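# 발표 메모: 작은 카페의 물맛 이야기 (30분)

시작 전에 물 한 잔 꼭 마실 것. 지난번에 목이 갈라져서 앞의 5분을 헛기침으로 보냈음. 마이크는 왼손, 리모컨은 오른손!

## 1. 인사

안녕하세요, 목요일 저녁인데 이렇게 와 주셔서 고맙습니다. 다들 퇴근하고 바로 오셨죠? 저는 오늘 커피 얘기를 하러 왔는데, 사실 커피 얘기는 별로 안 할 거예요. 물 얘기를 할 겁니다. (여기서 좀 웃어 주시면 좋고, 안 웃으셔도 그냥 넘어가기)

저는 Cellar라는 작은 카페에서 원두도 볶고 커피도 내립니다. 이름이 Cellar라서 지하인 줄 알고 계단을 찾는 분들이 많은데 1층이에요. 간판 달 때는 멋있다고 생각했습니다. 지금은 전화로 길 안내할 때마다 조금 후회해요.

오늘은 제가 가게를 한 번 옮기면서 물 때문에 고생한 얘기, 그다음에 집에서 해 볼 만한 것 몇 가지, 그리고 질문 받고 끝내겠습니다. 메모는 안 하셔도 돼요. 나가실 때 레시피 종이 가져가세요.

## 2. 가게를 옮겼더니 커피가 이상해졌다

(슬라이드 넘기기 전에 손 들어 보시라고 하기: 이사하고 나서 커피 맛이 달라졌다고 느끼신 분?)

제가 처음 가게를 한 곳은 오래된 주택가였어요. 거기서 우리 집 기본 블렌드, Womance라고 부르는 건데, 그걸 만들었습니다. 초콜릿 같은 단맛이 먼저 오고 끝에 살구 비슷한 산미가 살짝 남는 블렌드예요. 손님들이 좋아해 주셔서 그걸로 먹고살았죠.

그러다 7월에 지금 자리로 옮겼습니다. 원두 그대로, 그라인더 그대로, 머신도 그대로 들고 왔어요. 첫날 아침에 한 잔 내려서 마셨는데… 세상에, 너무 밍밍한 거예요. 살구는 어디 가고 젖은 종이 상자 같은 맛만 나더라고요.

처음엔 당연히 제 탓을 했죠. 이사하느라 잠을 못 자서 혀가 맛이 갔구나. 다음 날은 그라인더 탓을 했습니다. 싹 분해해서 청소하고 다시 맞췄는데도 똑같았어요. 그다음엔 원두 탓. 생두를 새로 뜯어서 다시 볶았습니다. 그래도 똑같아요. 그렇게 버린 원두가 얼만지 생각하면 아직도 속이 쓰립니다.

단골 한 분이 조용히 그러시더라고요. "사장님, 혹시 보리차 파세요?" 그 말 듣고 그날 밤에 잠이 안 왔습니다. (여기서 잠깐 쉬기, 물 마시기)

## 3. 범인은 물

그러다 어느 날 전에 쓰던 동네에서 물을 한 통 받아 왔어요. 마지막 지푸라기라도 잡는 심정이었죠. 그 물로 내렸더니 살구가 돌아왔습니다! 혼자 주방에서 소리를 질렀어요. 옆 세탁소에서 무슨 일 났냐고 들여다보시고.

커피는 거의 다 물이잖아요. 필터 커피 한 잔이면 98퍼센트 넘게 물입니다. 머리로는 다 아는 얘기인데 저도 원두에만 돈을 쓰고 물은 그냥 수도꼭지에서 나오는 거라고 생각했어요. 새 가게에는 전 주인이 달아 둔 정수 설비가 있었는데, 이게 미네랄을 거의 다 빼 버리는 방식이었던 거예요. 깨끗하긴 진짜 깨끗합니다. 그런데 커피 맛을 뽑아내려면 물 안에 뭐가 좀 있어야 해요.
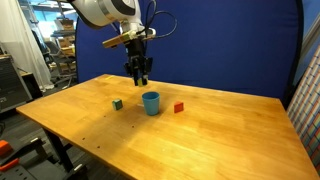

어렵게 들리실까 봐 딱 두 가지만 말씀드릴게요. 하나는 경도입니다. 칼슘이랑 마그네슘 같은 거요. 맛 성분을 끌어내는 데 도움을 준다고 보시면 됩니다. 너무 없으면 제 첫날 아침처럼 밋밋해지고, 너무 많으면 맛이 텁텁해지고 머신 안에 허연 물때가 낍니다. 보일러 청소해 보신 분은 아실 거예요. 저는 그 냄새만 맡아도 어깨가 아픕니다.

또 하나는 알칼리도예요. 이건 산미를 눌러 주는 쪽입니다. 이게 높으면 아무리 산뜻한 원두를 써도 둥글둥글해지고, 심하면 분필 느낌이 나요. 반대로 너무 낮으면 산미가 확 튀어서 식초처럼 느껴집니다. 그래서 산미 싫다고 하시는 분들 중에는 원두가 안 맞는 게 아니라 물이 안 맞았던 분도 꽤 있을 거예요. (이 말 할 때 너무 단정하지 않기! 지난번에 항의 들어옴)

## 4. TDS 측정기, 믿어도 되나요

아마 제일 많이 물어보시는 게 이거예요. 물에 꽂으면 숫자 나오는 작은 막대기요. 저도 있습니다. 세 개나 있어요. 하나는 세탁기에 들어갔다 나왔는데 아직도 숫자는 나옵니다. 믿진 않고요.

한번은 우물물을 쓴다는 시골 카페에 놀러 갔다가 슬쩍 꽂아 봤더니 338이 나왔어요. 저는 속으로 아이고, 커피 큰일 났겠네, 했죠. 그런데 진하게 볶은 원두로 내린 한 잔을 주시는데 그게 참 맛있었습니다. 그 집은 그 물에 맞춰서 볶고 있었던 거예요. 제가 좀 부끄러웠습니다.

측정기는 물에 녹아 있는 게 얼마나 되는지만 대충 알려 줍니다. 그게 마그네슘인지 소금인지는 몰라요. 그러니까 우리 집 물이 어제랑 오늘 달라졌나 보는 용도로는 좋은데, 숫자 하나로 좋은 물 나쁜 물을 가르지는 마세요. 숫자가 100이라고 다 같은 100이 아닙니다.

## 5. 집에서 해 볼 만한 것

(시계 확인. 여기까지 18분 넘었으면 생수 얘기는 짧게)

제일 쉬운 건 생수 비교예요. 편의점에서 서로 다른 생수를 두 병 사세요. 라벨에 칼슘이랑 마그네슘이 적혀 있으니까 숫자가 많이 차이 나는 걸로 고르시면 재미있습니다. 같은 원두, 같은 분쇄도, 같은 온도로 나란히 내려 보세요. 컵 밑에 표시해 놓고 섞어서 드시면 더 좋고요. 저는 이걸 가족들한테 시켰다가 명절에 싸움 날 뻔했습니다.

그다음은 섞기예요. 미네랄이 많은 생수랑 정수기 물을 반반으로 시작해서 조금씩 비율을 바꿔 보는 겁니다. 저울만 있으면 돼요. 저희 가게도 결국 이 방법으로 해결했어요. 미네랄 뺀 물에 필터만 거친 물을 다시 섞어 주는 밸브를 달았습니다. 비싼 걸 새로 살 줄 알고 각오했는데 부품값 보고 허탈해서 웃었네요.

본격적으로 가고 싶으신 분들은 농축액을 만들어 쓰시기도 합니다. 저희 로스팅실에서는 두 가지를 만들어서 병에 Xaba, Grestine이라고 써 붙여 놨어요. 무슨 뜻이냐고 물으시는데 아무 뜻 없습니다. 밤늦게 지은 이름이에요. Xaba는 산미를 살리는 쪽이고 Grestine은 단맛이랑 질감 쪽입니다. 비율은 나눠 드리는 종이에 적어 놨고요, 집에서 하실 때는 꼭 식품용 재료로 하세요. 이건 진지하게 드리는 말씀입니다. 입욕제 쓰시면 안 돼요.

그리고 필터는 제때 갈아 주세요. 저도 잘 못 지켜서 달력에 빨간 펜으로 적어 둡니다. 2000리터짜리라고 쓰여 있으면 하루에 얼마나 쓰는지 한 번만 계산해 보시면 교체 날짜가 나와요.

## 6. 시음 시간

(컵 나눠 드리기. A컵 먼저, B컵 나중. 순서 바꾸면 다 망함)

자, 이제 두 잔을 드셔 보실 텐데요, 둘 다 Womance입니다. 같은 날 볶았고 내리는 방법도 똑같이 했어요. 물만 다릅니다. 뭐가 더 좋은지 정답은 없으니까 편하게 말씀해 주세요. 뜨거울 때 한 모금, 좀 식었을 때 또 한 모금 드셔 보시고요. 식으면 차이가 훨씬 잘 느껴져요.

(드시는 동안 말 많이 하지 말기. 나 이거 진짜 못함)

손 들어 볼까요? A가 좋으신 분? B가 좋으신 분? 아, 모르겠다는 분도 계시죠. 괜찮습니다, 저도 첫 달에는 그라인더만 붙잡고 있었으니까요.

## 7. 질문 나올 만한 것들

- **끓인 물을 다시 끓여도 되나요?** 집에서 한두 번은 크게 신경 안 씁니다. 경도가 높은 물은 계속 끓이면 허옇게 가라앉으면서 맛이 좀 변하긴 해요.
- **빗물은요?** 꼭 한 분씩 물어보심. 하지 마세요.
- **더치커피도 물 영향을 받나요?** 받습니다. 오래 담가 두니까 물 냄새가 그대로 따라와요. 소독 냄새 나는 물이면 필터를 한 번 거쳐서 쓰세요.
- **증류수로 내리면?** 한번 해 보세요. 제 첫날 아침 커피가 어땠는지 바로 아십니다.
- **머신 고장 나나요?** 물때도 문제고 부식도 문제라서 기종마다 권장 수질이 있어요. 설명서 보시고 모르겠으면 산 곳에 물어보시기.

끝나면 컵 걷어서 뒤쪽 싱크대로. 레시피 종이 남은 건 챙겨 오고, B컵 물통은 뚜껑 꼭 잠글 것.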